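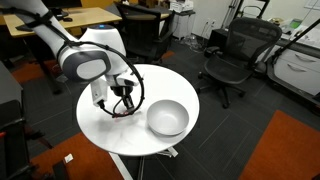
Research > Working Papers > Manipulation > Section 3

Filed under: Robot Learning, Evaluation

July 30, 2018, by Oda Granström

3. What the bowl task measures

The bowl task is the most often quoted part of the Plerow results, and we think it has been asked to carry more weight than it can. A single arm picks a small object off a round table and leaves it in a bowl on the same table. The rule for success, taken over unchanged from Rodberg, is that the object must be inside the bowl when the trial ends. How it got there does not enter the score.

We trained the policy on 1,145 demonstrations recorded at Hedereck in February and tested it in 309 trials. Training data and test trials share a room, a table and a bowl. This is common practice and we have followed it in earlier work, but it limits what a high score can tell us. A policy that has learned where this bowl tends to stand, and very little else, could do well here. The original report speaks of "general placing skill." We found no trial in its protocol that would separate such a skill from a good memory for one tabletop.

3.1 Release and contact

Our first concern is the moment of release. In the written protocol the gripper is supposed to open above the rim and let the object drop. Operators giving demonstrations often ignored this and put the fingers down inside the bowl before opening them, and the policy copied the habit (Figure 3). With the fingers that low, the side of the bowl can do part of the work. An object held badly, or already slipping, may be trapped between finger and wall and still come to rest where the score wants it.

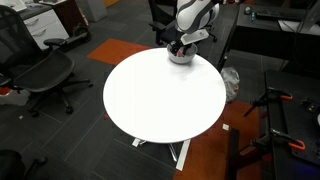

Figure 3. Gripper fingers lowered inside the bowl, with the small pinkish-red object at the bottom beside them.

A final-state check cannot tell a clean release from a lucky one. It also cannot tell whether the gripper has let go, unless the arm is required to move clear before the check is made. The Rodberg rule has no such requirement. Eklund scoring does, and it also marks down any trial in which the fingers push the bowl. We scored every trial under both rules, using the same recordings, and report the two results separately in Section 4. We would discourage readers from averaging them. They answer different questions, and a mean of the two answers neither.

3.2 The room

Our second concern is the background. The test room is a working office. There are desks and desk chairs close to the table, and the floor is dark carpet tile with patches of orange. Chairs get moved. One could argue that this makes the test harder and therefore more convincing, and the Plerow authors do argue it. We are less sure. Clutter that shows up in training as well as in testing may help a policy find its bearings, in which case the furniture is acting as a landmark. To claim robustness, one would have to change the surroundings on purpose and keep a record of the changes. No such record was kept in the original study, and ours covers only the table and what stands on it.

We did try masking the background in replayed camera images. The predicted motions changed, sometimes by a good deal, though replay is a poor stand-in for a live trial and we draw no firm conclusion from it.

3.3 Training length

The curve in the original report levels off after 1,000 updates, and this was read as a sign that the task had been learned. A flat curve under a forgiving rule may only mean that the rule has stopped noticing differences. When we rescored saved policies from our own runs with the Eklund rule, later ones were still changing in how they approached the bowl and how soon they opened the fingers. Some of those changes looked like improvements to us, others did not, and our two raters disagreed on several.

For the rest of the paper, then, "success" always carries the name of the rule behind it. Where we cite a Plerow figure without a name attached, it is a Rodberg score and should be read with the concerns of 3.1 in mind.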